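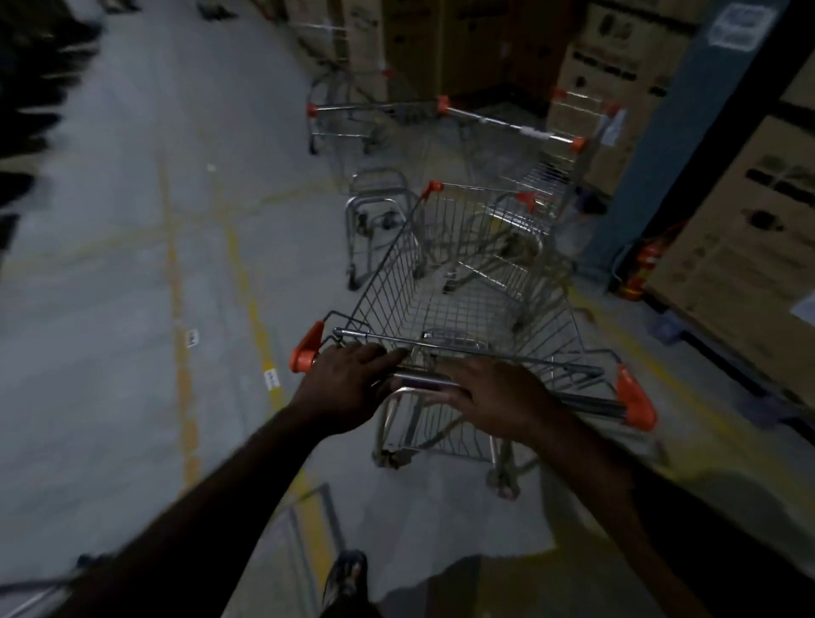

Cart handling, warehouse aisle: both hands on the push bar, further carts ahead.

Software inspection checklist – cart handling stack
Site: Pattinasarany
Perception package: Flenolell
Planner and controller: Haltivine
Checked by: Quang Khương
Inspection date: 2024-07-24

Results are Pass, Fail, Open or N/A. An Open item must have a comment. A failed item in section 3 or 4 stops the release.

1. Configuration and versions

1.1 Build on the machine matches the release sheet
Pass

1.2 Parameter file is read-only after start-up
Pass
Comment: The January build let the tuning panel write to the live file. The panel now writes to a copy, and the copy is loaded only on restart.

1.3 Camera and joint clocks agree within the set limit
Pass
Comment: Checked at start and again after 36 minutes of running. Drift stayed inside the limit both times.

1.4 Old calibration files removed
Fail
Comment: Two files from the previous head mount are still in the search path. They are not loaded by default, but a typing error in the launch file would pick one up without a warning. Remove them and add a check on the calibration stamp.

2. Perception

2.1 Separate carts are given separate track numbers
Open
Comment: Carts standing one behind another are the hard case. The wires of the near basket overlap those of the next cart, and depth points fall through the mesh to the floor. Bikuren replay gives the right tracks when the near cart is moving and merges them when everything is still. Do not raise the merge distance to hide this.

2.2 Open mesh is treated as solid for collision purposes
Pass
Comment: The basket volume is filled from its fitted outline. Raw depth is not used inside the outline.

2.3 Painted floor lines are not reported as obstacles
Pass
Comment: Worn yellow paint broke the line mask into short pieces, but none of these reached the obstacle layer.

2.4 Handle is found from its own features
Open
See below.

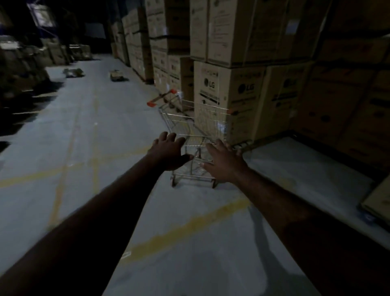

The handle finder has two stages. The first fits a box to the whole cart, and the second searches the upper edges of that box for the push bar. In the current build the second stage starts at the edge nearest the hands and accepts the first straight bar it meets. That is wrong for a cart facing this way, where the push handle with its orange end caps is on the far side by the cartons and the open hands are over the opposite end. The basket rim then scores well enough to be taken as the bar. Search all upper edges before choosing, and carry the colour score for the caps through to the final ranking. Caps must not be the only test: in the first picture orange caps also appear on a basket rim between two carts.

2.5 Hand position is still valid when the forearm is blurred
Open
Comment: The joint estimate is sound. The image-based correction should be given less weight as blur rises, and at present its weight is fixed.

3. Planning

3.1 Approach side is chosen after the handle is confirmed
Fail
Comment: Follows from 2.4. The planner picks a side from the box fit alone and does not change it when the handle estimate arrives later.

3.2 Carton stacks are included in the swept-volume check
Pass
Comment: Use the outer faces of the stack. Straps and loose flaps are too thin for the depth filter, so the margin stays on.

3.3 No plan is sent if the cart track is older than the limit
Pass
Comment: Limit is 800 ms. Forced by stopping the perception node during planning; the request was refused with the correct code.

3.4 Planner gives up cleanly
Pass
Comment: After 6 refused plans it holds position and reports. The counter resets on operator release only.

4. Control

4.1 Grip command needs contact at both hands
Open
Comment: The logic allows one closed hand and one flat hand on the bar to count as a full grip. This is acceptable for straight pushing at low speed. It needs a separate state for turning.

4.2 Push force is limited in software and in the drive
Pass

4.3 Stop request overrides a running trajectory
Pass
Comment: Tested from the pendant and from the supervisor process – same result.

4.4 Loss of joint data leads to a controlled stop
Pass

5. Tooling and logs

5.1 Replay gives the same plan from the same log
Pass
Comment: The random seed is now stored in the log header.

5.2 Refused plans are logged with the full input
Fail
Comment: The cart outline is missing from the record. Without it, 3.1 cannot be examined after the event.

Release status: held on 3.1. Re-inspect 1.4, 2.4, 3.1 and 5.2 together once the handle finder is changed. Items 2.1, 2.5 and 4.1 stay open and go to the next planning review.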